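I've been using Statlow for one whole semester now, and I'm a fan — mostly! It's a checker for research data. You feed it a spreadsheet and it flags stuff that looks off, like copied rows, impossible averages, or numbers that end in five way too often.

My first real test was an old survey of ours with 2,565 rows. Statlow flagged 28 of them, and most were plain typing mistakes (mine, sadly). Two were duplicates I'd missed for years. I fixed the lot before lunch and felt great about it.
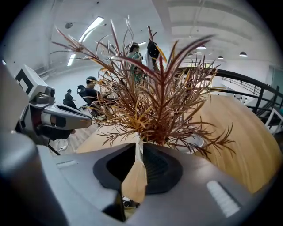
## What bugs me

The reports are way too dramatic. Every little thing gets a big red "integrity alert," and if you forward one to a coauthor without a note, expect a chilly reply. I tried Tonitness before this and its wording was a lot kinder, though it choked on anything over 290 columns.

Also, the export is PDF only. Come on!

Would I pay for it again in March? Yep. Four stars, and I'd go to five if they'd let me turn the red off.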